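Rorkow Guest House, Ruretti Campus
Room and workspace inspection, quarterly
Used for rooms let to visiting staff and trainees of Pretorius Software

Mark each item OK, Fix or N/A. Comments go under the item.

1. Smoke alarm sounds when tested: OK
2. Door closes and latches by itself: Fix
Closer arm is weak. Second quarter in a row. Part is on order.
3. Window restrictor in place: OK
4. Bedding and pillows in fair condition, no tears: OK 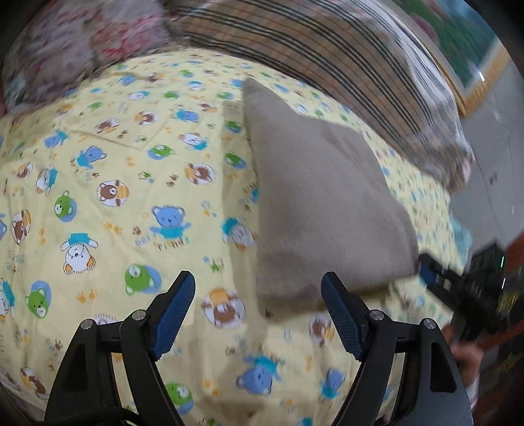 Item 4. Grey pillow on yellow printed sheet.

5. Desk outlets firm in the wall, no scorch marks: Fix
Left outlet moves when a plug is pulled. Taped off until the electrician has been.
6. Power strips not chained together: Fix
Two strips chained behind the desk, running a desktop, a monitor and a space heater. Heater removed. Guests may not run anything above 900 watts from a strip.
7. Laptop chargers kept off beds and soft chairs: OK
Reminder card was missing from the desk. Replaced.
8. Network cabinet locked, vents clear: OK
Cabinet key is tagged 428 and hangs in the front office.

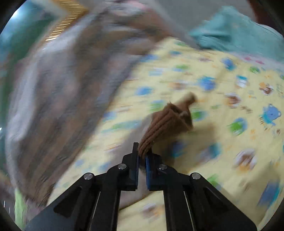

9. Battery backup unit tested under load: Fix
The Teroria unit held for 3 minutes. We ask for ten. A new battery pack was quoted at $2,499, which is more than we can approve at this level. Sent up to Pretorius facilities.
10. Exit route lit and free of boxes: OK
Old monitors that were in the hallway in October are gone.
11. Extinguisher tag in date: OK

Items marked Fix are checked again before the room is let. Items 5 and 9 stay open. Item 6 closed on the spot.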